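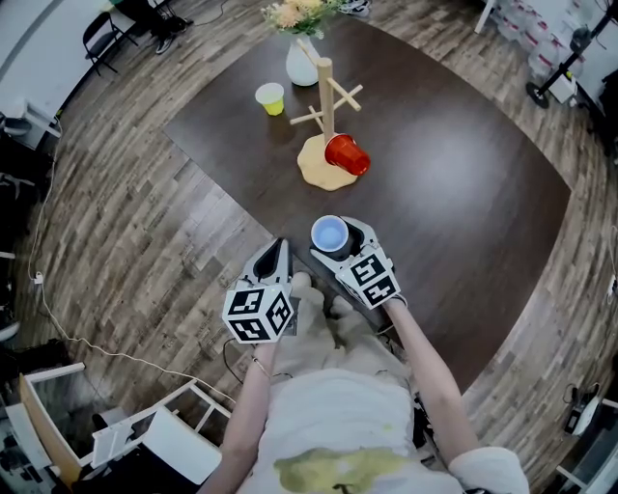

**Vastton puts off arm purchase, will buy more hand-held grippers first**

April 1, 2018 — Vastton won't be buying robot arms this spring. The money goes to hand-held grippers instead, the kind a person carries one in each hand, and to the hours of the people carrying them.

Robel Shiferaw, who runs purchasing for the home robot group, confirmed the change in a short call. The group had penciled in 2 arms from Chowdhury. That order is on hold until at least the fall. No deposit was paid, he said.

In its place: 52 gripper pairs, plus spare finger tips, cables and printed marker cubes. Quotes are in from Chowdhury and from Trundus, a smaller shop that has done the group's plastic parts before. Shiferaw wouldn't give prices. Trundus is cheaper per pair but slower to ship — "that's the whole argument right now," he said.

The plan calls for 300 hours of recorded table work before anyone looks at arms again. Cups and mug trees come first. Then plates, then drawers, if the drawers get built. So far the group has 113 hours logged, all of it on the older pairs.

Vasiliki Chrysikopoulos, who schedules the sessions, asked for the change back in the winter. Her complaint was waiting. Too few working pairs, one broken finger and a whole afternoon goes. She also wants a second table and got a maybe.

"I can train someone on the grippers before lunch," she said. "An arm, I need a cell, a fence, an electrician. We don't have the room."

Cables are still a sore point. The new pairs will be wired like the old ones, and a battery version was priced and droped. Too heavy on the wrist after an hour, testers said. It may come back in next year's budget.

Staff pay for the sessions comes out of a seperate line and isn't affected. Lover, the storage firm that shares the building, has been asked about giving up a side room. No answer yet.

A pick between the two suppliers is due before the end of the month. First boxes six weeks after that, if it's Chowdhury. Nine if it's Trundus.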